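Print this page | E-mail this page

Filed under: Course Materials > Sports Business > Contracts and Rosters

Handout 4: Arbitration, or How to Insult Your Best Player and Keep Him

Read this before the seminar. Cleiton Lins will take the first half and Rosângela Rangel the second, and she does cold-call.

Last week we dealt with the ordinary contract, where a club and a player want roughly the same thing and argue over the price. This week they still want the same thing, but the calendar has run out and a stranger gets to pick the number.

1. The setup

We will use the league from the course workbook. The Pambridge hockey club holds the rights to a second-pair defenseman named Damasceno. He has finished his entry deal. He can't sign anywhere else without Pambridge getting a chance to match, so his market is, to put it kindly, small. What he does have is the right to file for arbitration, and in March his agent lets it be known that he will.

Filing is a threat and also a service. It sets a date. Clubs that have been "circling back" since autumn find that they can read a calendar after all.

2. What each side brings

The player's brief says he is a pillar of the team. The club's brief says he is a pleasant young man who was standing nearby when good things happened. Both briefs use the same statistics. Please get used to this.

Under the workbook rules, each side may cite no more than 12 comparable players, and each brief is limited to 50 pages. Students always ask whether they should use all 50. The arbitrator has to read them on a train. Draw your own conclusions.

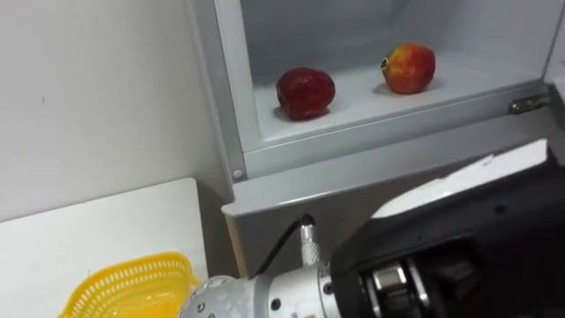 A comparable has to have signed under similar conditions: close in age, close in service time, same position, and no open-market contract. This last one trips people up every year. A free agent's salary was set by several clubs bidding against each other, one of which usually regrets it. Damasceno had no such luck, so those salaries stay out of the brief, however handsome they look.

3. The hearing

The player is normally in the room. He sits there while his employer explains, with charts, that his first pass is slow and his penalties come at bad moments. Then everyone shakes hands and he goes back to blocking shots for them. Rosângela has sat through enough of these to recommend that the club's lawyer stick to numbers and leave out adjectives. "Declining" is a number. "Lazy" is a trade request.

4. Why most cases settle

Look at the timeline in your packet. Offers barely move for weeks, then jump once briefs are exchanged. Each side has now seen the other's worst argument and found it better than expected. Settling also lets them do things the arbitrator can't, such as adding years or moving money between seasons. An award is short and blunt -- a salary and a term, take it or (for the club, in certain cases) leave it.

The walk-away right in section 1662 of the workbook rules covers those certain cases. Yes, that is the real section number. No, there are not 1661 others worth reading.

5. For the seminar

Prepare one side of the Damasceno case. Surnames A to L represent the club, M to Z the player. Bring:

- a salary figure and a term you can defend out loud
- your three best comparables, and the one you hope the other side has missed
- a settlement figure, folded up, shown to no one until Cleiton asks

You have 120 minutes in total, including the part where somebody's laptop won't talk to the projector. If you would like to argue the opposite side, that is a healthy instinct and the answer is no.

Reading: workbook chapter 6, plus the Sastari ruling in the packet. Skip the appendix on goaltenders. Goaltenders get their own week -- they always do.

Contact the course office | © Vostisitz Sports Management Program | Back to top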